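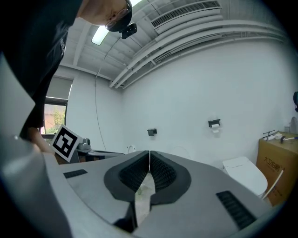
Small room, two finger pads, one pair of glasses.

I work in cleaning for Windis for a long time now, and since March a part of my work is teaching. I want to write down what has changed for us, because people in other buildings keep asking me the same questions.

First, how it goes. We do the cleaning movements with a hand-held gripper in each hand. The movements are recorded, and the recordings go to the team that trains the machine. The project has the name Bai. We say "going to Bai" when it is our turn, like it is a small town.

My last count is 1,029 good recordings from our shift. We made 1,186 in total. The others were rejected, mostly for being too fast. A cleaner is fast by habit and it is hard to unlearn.

A session is 75 minutes and then you must stop. I was against this rule in the beginning, I thought we could do more. After one week I was in favor of it. The wrist gets tired in a different place than with a brush.
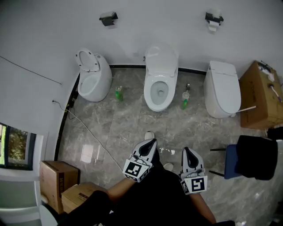 Three toilets in a row, both grippers ready.

Many people think the difficult part is the scrubbing. For me it is the lids. With the hand you don't think about a lid, you feel when it wants to go up. With two pads you have to decide where to take it, from which side, and how hard to press.

And every model is different. One is tall, one is round like an egg, and each has its own way of opening. I cleaned all kinds for years and never once described to anybody how I open them. Now I have to explain it in words to new people, and I found out that I didn't have the words, even in my own language.

A good change: they ask us. Before, when new equipment came, it came in a box with a sheet of instructions. Now the engineers want to know in which order we clean and why. I told them that I do the outside before the bowl, and it went into the plan the same day.

A less good change: the talk in the changing room. Some colleagues don't want to take part, and I understand them. One asked me if I am teaching the machine to take my place. I said I don't know. I still don't know.

What we have from Windis on paper is this: nobody's hours go down during the project, and the teaching hours are paid at a higher rate. After the project there is nothing on paper. We asked for it, and there will be a meeting at Stonine, at 2 in the afternoon, on our paid time. I will write here what they tell us. 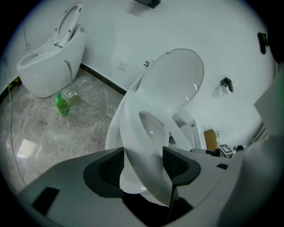

My own opinion is that the seat is the best test of any cleaning machine. If it can't lift a seat safely, I am not interested in how well it wipes. We spend a lot of practice on holding the rim between the pads and bringing the ring up at an angle, with the big lid already standing behind it. The green bottle on the tiles matters too - in a real restroom there is always something on the floor near your work, and a machine has to know it is there.

Someone asked if we will use the Trirkar machines they have in the other building. No, those only do floors. They are good at floors. I like them, my back likes them even more. But they drive around a toilet and leave the rest to us.

Another question was about age. I am one of the older ones on the shift and I learned the grippers in two afternoons. The younger colleagues were quicker to begin with, but their recordings were rejected more often. I will not say why I think so, they read this account.

If your company starts something like this, ask early who keeps the recordings and what you are paid for them. We asked late. We did get an answer, but it took until the second month.

More after the meeting. My shift begins soon and I still have to eat.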